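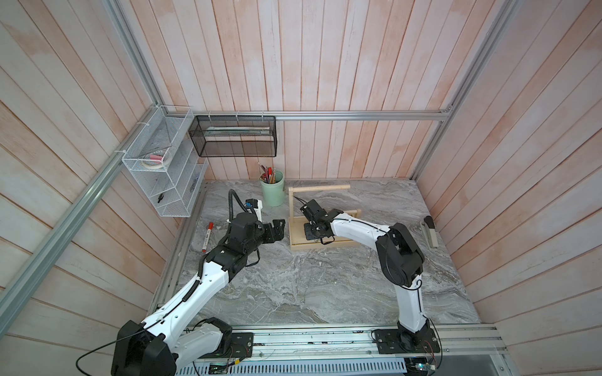 The craft corner, pens in their green cup and the stapler off by the wall.

I've been meaning to write about this little corner since October, and I kept putting it off because I wanted it to be finished first. Well, it isn't finished, and I've made my peace with that. A work spot is never really finished, is it? You put the pens where you think you'll want them, and a week later you find you've been reaching for them on the wrong side the whole time.

The walls are my favorite part. They're wooden planks with a pinkish whitewash, and the color comes through more strongly in some places than others, especially down in the grooves. I did two coats and then rubbed the second one back with an old towel while it was still tacky (my shoulders complained for days!). The wash was a shade called Treloar from the Ister paint range, and I went through far more of it than the can promised. If you try this at home, buy the extra can. I spent 74 dollars on paint and brushes when I had told myself I'd keep it under 50.

The tabletop is the gray marble pattern I went back and forth on all summer. I worried it would look cold next to the pink, but the swirls have enough going on that every pencil smudge just sort of melts into them, and for somebody as messy as I am that's a real gift.

Then there's the wire rack on the left wall, which I'd buy again tomorrow. Tape goes in there, and so do the black scissors, and I no longer spend half the evening hunting for either one. The stapler has never found a proper home. I've tried it in the rack and I've tried it in a drawer, and it always ends up back down by the right-hand wall, so I've decided that's where the stapler lives.

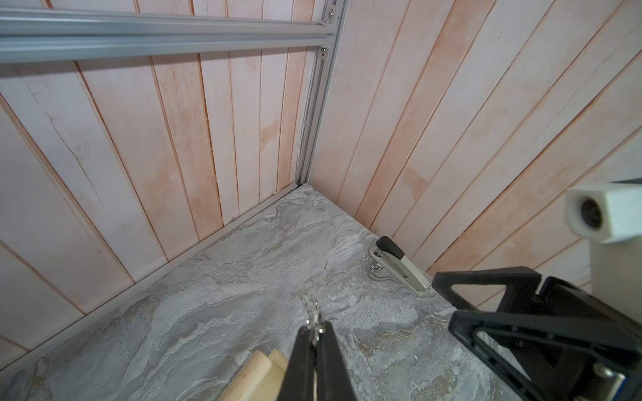 I did promise a few of you more about the little wooden tray, so let me get to that. It's plain pale wood with a flat bottom, low sides and a taller piece standing up at each end, and a wooden stick goes across the top for a handle. I got the idea at the Tidlow craft fair, where a stall had a whole row of them painted in the loveliest greens and blues – I came home with a notebook full of sketches and no tray. They wanted 80 dollars for the big one, and I just couldn't do it.

I've left mine bare for now. Part of me wants to use up the last of the pink wash on it, and part of me thinks the plain wood looks so nice against the gray that I should leave well enough alone. There's also the matter of the thin metal chain. I have it in mind as trim, or maybe as something to hang a small tag from, and I keep trying it one way and then another. Draped over the stick it has a nice weight to it, and it falls down toward the bottom of the tray in a way I like very much. I may just stop there.
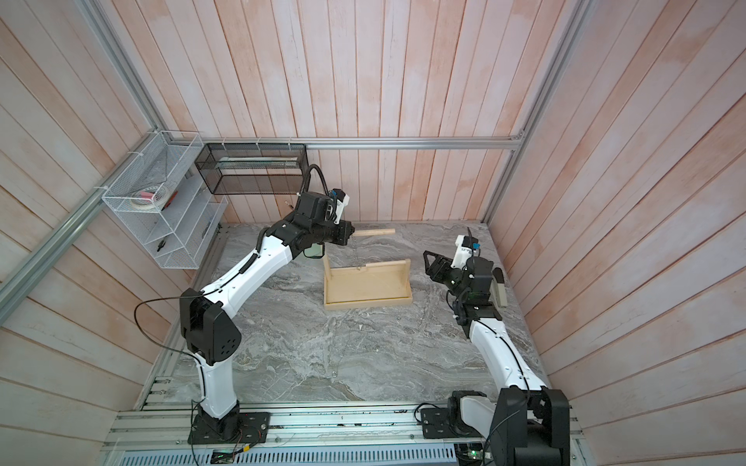 What I still want to do

Find a lid, or at least a better spot, for the red-capped marker, because it rolls. Look for a second wire rack to match the first (Ultside had them last spring, and I should have bought two). Sand the ends of the stick a little more. And decide about the paint on that tray before the leftover wash dries up in the can. If you've mixed a wash like this with a bit of plain white to soften it, please leave me a note in the comments, I'd love to hear how much you used.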